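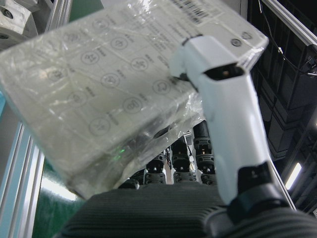
BUSGATE, September

The morning tour at Hirnevano was sold to us as a look at robots that learn by being shown. What I saw was mostly people repeating themselves. An operator steers an arm through a pickup, the session gets saved, and then it starts over. The target is 700 good examples per item before the model is trained at all.

The item for our group was a white box in loose, crinkled plastic wrap, with a barcode label and rows of little round icons on its face. Film like that throws bright highlights along every fold, and I asked Leokadia Krajewska, our guide, how the system copes. "More examples," she said. I asked what happens with a box wrapped tighter. More examples again.

She says 100 sessions are held back for testing. Fine, but they come from the same cell, under the same lights. Mundine, the customer, has a warehouse that looks nothing like it.

I asked for a failure rate and was promised one by email. We had 4 minutes left for questions and 3 went to a man asking about parking.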